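Teaching Two Arms to Share a Table

31 March 2020

The team at Usstead spent most of February opening and closing a door. The door belongs to a white box about the size of a toaster oven, and it exists only inside a computer.

The project is called Hasari. It aims to train a pair of robot arms to do small kitchen jobs by copying people. A person steers both arms through a task while the software stores every joint position and the view of the table at each step. One pass through the task, start to finish, is a demonstration. The learning system gets a folder of these and has to work out for itself what they have in common.

Usstead builds its practice tables in simulation first. Motors don't wear out there, and a spoiled attempt can be cleared with one key. The simulator, Tatlı, was written in-house. It puts the box in a slightly different spot before each attempt, turns it a few degrees, and changes the light.

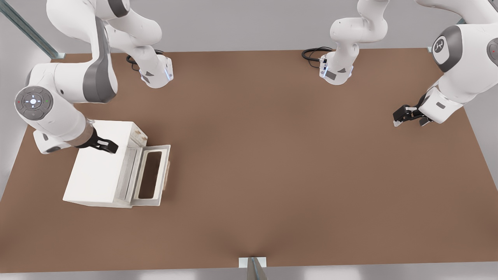
The simulated workstation, with the left gripper at the top rear edge of the box and the door folded open.

A shift at the controls lasts 2 hours. Operators sit at a desk with a hand controller for each arm and a single screen. A good operator finishes around 70 usable demonstrations in that time. New ones manage far fewer, mostly because it is hard to judge depth on a flat display. They reach for the handle and close the fingers short of it.

Using both arms adds to the trouble. People tend to forget the one they are not looking at. In the first batch the idle arm drifted, and the model trained on that batch drifted too. The written instructions now say to park the idle arm clear of the box and leave it there until it has something to do.

Every recording is replayed before it goes into the set. Reviewers throw out runs where the box was shoved across the table or the operator stopped for a long time to think. Slow runs are kept if the motion is steady. So are runs with a missed grasp followed by a clean second try, which the team wants the model to see.

Four tasks have been recorded so far. Opening the door went first, then closing it, then placing an object inside and taking one out. The two that involve an object take the most time to review, and their instructions have been rewritten twice.

The recordings go next to Horine, the partner lab that has the real arms. Its staff will collect a smaller set by hand on a physical table and train on the two sets together. How much of the simulated work carries over is still an open question. Early trials were run on the door tasks only, and the lab plans to repeat them with a heavier door before moving on to the others.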